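Automation Lab Handout 8: Choosing a Gripper Kit, the Fesitz Package

Course: Handling and Assembly with Small Robots. Instructor: Santino Cisternas
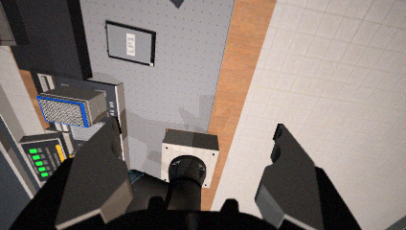

Figure 1. Simulated workbench with perforated board, seen past the two open fingers of the gripper.

1. What we review in this unit

In the last unit we compared robot arms. Now we take one complete kit, the Fesitz gripper package, and we read it in the way a buyer in a small factory would read it. The package has three parts: the gripper itself, the simulation software (sold under the name Skundar), and a support contract from the dealer, Dodell. You can buy the first two without the third. The dealer will not tell you this unless you ask.

Please bring the price sheet that I gave out in April. If you lost it, there are copies in the folder beside the printer.

2. The gripper

It is a parallel gripper with two fingers. The fingers are exchangeable, and every pair is held with screws from the side. Look at the inner edges in Figure 1: they are not straight, and the right finger has two small rounded notches. When you choose a finger for a real part, draw the part and the finger together in side view, on the same scale, before you order anything. Many students look only at the maximum opening and forget the shape of the contact.

Maximum load according to the data sheet: 900 grams. This value is for a part held in the center of the fingers. If you hold the part at the tips, you must calculate again with the lever arm. We will do this calculation in the exercise at the end.

3. The simulation software

Skundar lets you place the robot, the bench and the parts before the hardware arrives. For me this is the strongest point of the offer. The view from the gripper is very useful for planning, for example to see how much room is left between a finger and the equipment standing at the left of the board.

What I found good: the import of part drawings is simple, and shadows are calculated, so you can prepare also the lighting for a camera.

What I found less good: small text on labels becomes blurry. On the gray board there is a white label inside the black square outline, and I can read it only as something like "LPI". If your process must read labels, test this with a real camera and do not trust the simulation. Also the help pages are difficult to search. It took me one evening to find how to save a gripper position.

4. Approach to a part

The block near the bottom of Figure 1 has a speckled plate with a screw hole near each corner and a round black fitting in the middle. A thick black cylindrical part comes out from the fitting. For a part with such a shape, decide these points in writing:

- from which direction the gripper comes
- which surface the fingers touch
- how far the fingers open before the approach
- where the gripper goes if the grip fails

The last point is missing in most student reports. I will take off points for it.

5. The service contract

Dodell offers two levels. The basic level is repair by mail. The higher level costs 171 per month and includes a replacement gripper while yours is in repair. A competitor, Sadowski, sells a similar contract without a monthly fee, but you pay for every visit. Which one is cheaper depends on how many hours your cell runs, so please do not write "Dodell is expensive" without a calculation.

6. Exercise

a) Calculate the permitted load at the finger tips. Use the finger length from the data sheet.

b) Make a sketch of the bench in Figure 1 from above. Mark the area where the gripper can move down without touching the equipment on the left.

c) Compare the Dodell and Sadowski contracts for a cell with one shift and for a cell with two shifts.

Work in pairs, maximum 2 pages, drawings not included. Hand in on paper. For part b) a drawing by hand is enough, but write the names of the areas clearly.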